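Fabric stash storage – bins or open shelves?
Sewing Room Talk > Organizing

hemlocked
October 14, 2021
Moving my sewing stuff into the small bedroom before December and need to settle this. Bins or open shelves for fabric? Mostly quilting cotton, some flannel, a heap of scraps I should throw out and won't. Closet is 12 inches deep, which rules out most of the shelf units I looked at. Window faces south.

bobbin_pile
Bins. Clear ones. South window will fade your cottons along the fold, ask me how I know. Lost a whole stack of navy that way.

zigzagmo
Shelves all the way. If I can't see it I buy it again. Three yards of the same gray dot, twice. Hang a cheap curtain over the front for the sun.

hemlocked
Curtain is a good idea. Does dust get in tho?

zigzagmo
Some. You're going to prewash anyway.

selvage712
Not everybody prewashes, mo. We've been over this.

I went from shelves to bins when we moved to Prenville and wouldn't go back. Small see-through ones, one color family each. Big totes are a mistake – you end up digging to the bottom every time and everything comes out wrinkled. Blues get their own, greens get their own, and so on. 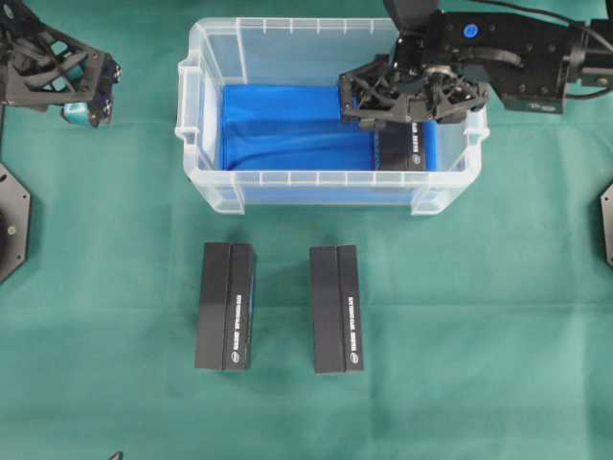 Don't fill them past the rim or you can't stack. Mine go 6 high in the closet and that's the limit before the bottom one bows. Label on the short end, you'll never see the long side once they're in.

bobbin_pile
Agree on small. Disagree on color. Sort by type first!! Flannel mixed in with quilting cotton is a mess, the lint gets on everything.

selvage712
I don't own flannel so fair enough

patchy_in_emurville
The Zelley store here had a closeout on shoebox size ones, worth calling yours. Also for anything old or sentimental please don't use plastic long term. Had my grandmother's linens sealed up for years and they came out smelling awful, yellow along the creases. Cotton pillowcase works fine.

zigzagmo
See this is my point, fabric needs air

bobbin_pile
Old linens do. Quilting cotton you bought last spring does not.

hemlocked
Ok so how many would I need? I have roughly 160 yards. Don't judge.

patchy_in_emurville
No judging here, mine's worse. Fold a few yards the way you want, see how many fit in one, then do the math. Buy a couple extra becuase the scraps multiply.

hemlocked
Leaning small bins for the cotton, pillowcases for the old stuff, one open shelf for whatever I'm working on. Anybody used the Boateng folding boards or is cardboard fine?

selvage712
Cardboard. Save your money for fabric.

zigzagmo
I like my boards. Edges come out even, stacks don't slide. But yeah, cardboard works till it gets soft at the corners.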